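Folding T-shirts on the bed – does it keep the creases out?
Posted by Vodmont, Saturday
43 replies

I've moved into a flat in Mundanby with no ironing board and no table worth using. Everything gets folded on the mattress. Is there a way to do it without putting new creases in? 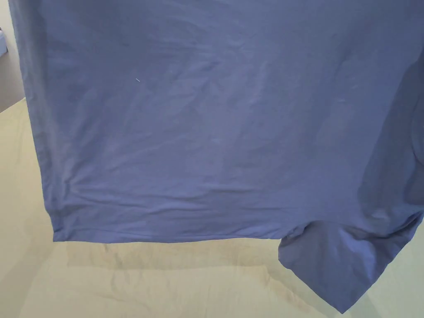

Blue short-sleeved tee, hanging down. Wrinkles just above the hem.

Nuchit wrote:
The bed is too soft. You press down, the mattress gives, and the sleeves end up wherever they like. I use the kitchen worktop.

Vodmont wrote:
Worktop is tiny and usually has dishes on it, so the bed it is.

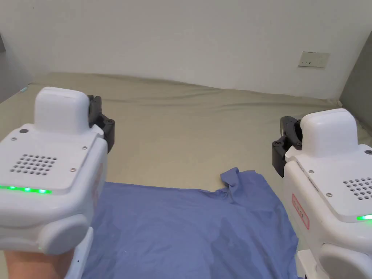

I do shake each one out first and fold the sleeves in, then bottom to top. It still looks slept in by the time it reaches the drawer.

Arnetti wrote:
Disagree with Nuchit. I've done mine on the bed for years – you just have to pull the sheet tight first. 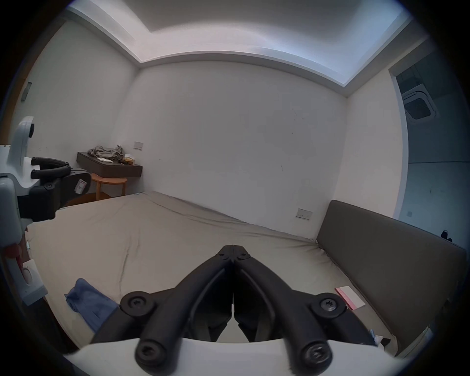 Start with the surface, then the shirt. A fitted sheet is fine if it's tucked properly at the corners. Yours has a long crease running in from the left and it's rumpled along the wall, so smooth that out before you lay anything on it. And don't leave the shirt crumpled up while you do the others.

Nuchit wrote:
Or hang them. No folding, no argument.

Vodmont wrote:
Only a short rail here and the coats have it. Will try the sheet thing.
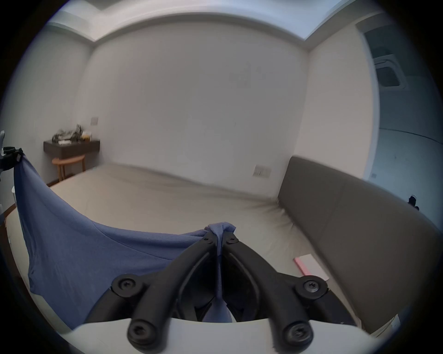

Blue cloth held up over the bed, sheet mostly smooth.

Shares: 200

Recent topics
Fitted sheets that stay on (253 replies)
Drawer dividers or shoeboxes?
Drying indoors in May (733 views)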